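Can a machine put away my groceries yet?

October 8, 2025

I hate putting away groceries. I don't mind shopping for them, I don't mind cooking them, and I'll even wash up after without complaining too much. But there's a stretch of time after you get home, when everything is sitting on the table in bags and you'd give anything for somebody else to deal with it. So every fall, when the gadget news picks up, I go looking to see if a robot can do it for me. I did my first round of this in September and I have opinions!

The short answer is no. The longer answer is more fun, and it has changed quite a bit from last year, when I wrote a cranky post about my Haltomier vacuum and its love affair with the bathroom rug. (They're still together.)

Let's start with the stuff that already works. Floors, pretty much. Dishes, if you're willing to load the machine yourself, and I'd argue loading is most of the job. My dishwasher is the best robot I own and it doesn't even move. Laundry is the same story: two big boxes do the wet part and the dry part, and then there I am with a mountain of socks. Every chore I have left is a picking-things-up chore.

And picking things up is where it gets weird. I watched a long demo from a company called Nulenex where a pair of arms sorted boxed food onto a shelf. Cereal, crackers, pasta, all going along nicely. About 80 items, they said, and I believe it, because I sat through the whole thing with a bowl of cereal of my own. But they were boxes! Every one had flat sides and corners. I don't know about your kitchen, but the boxes are the part of my shopping I could do half asleep.

Fruit is the real test, if you ask me. Nothing is quite the same shape as its neighbor, some of it rolls, some of it bruises if you look at it wrong, and half of it comes in those thin bags that crinkle and shine and stick to themselves. I can barely get those bags open, and I have fingernails.

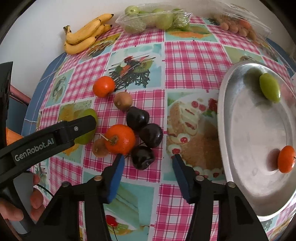

Tangerines, bananas, bags of fruit and a steel tray, with the grippers in among them.

Think about what your own hand does with a spread like that. You pinch the tangerine a little harder than the small dark fruit, without deciding to. You scoop up the whole bunch of bananas in one go, and you know they're one thing and the tangerines are separate things. And look at that tablecloth, with a cake and a big red cherry printed right on it. A toddler might try to grab the cherry once. I'd love to know how many times a machine would.

A reader asked me after last year's post what would count as success for me, and I've finally got a number. I want 100 pieces of fruit moved from the table to a bowl with no more than 3 dropped and none squished. I'm not fussy about speed. If it takes all afternoon while I'm out in the yard, fine by me – I'm not standing there with a stopwatch.

The shop-floor version of this seems further along, by the way. My cousin works at a packing place called Flerard, and they've had an arm on one line for a while now. It does one size of jar into one size of carton, all day long, and gets on with it. But somebody set up that line so the jars always arrive the same way up, in the same spot. My table doesn't have a same spot. Sometimes it has the mail on it.

So for now I'm keeping my money. Tanguy has a kitchen helper arm on its waiting list page, and I did put my name down (it was free, I'm weak). If I ever get one in the house I'll do the fruit test properly and post the results, squished ones included. Until then, the peaches are going in the fridge by hand, and the bag of onions can stay by the back door until I trip over it again.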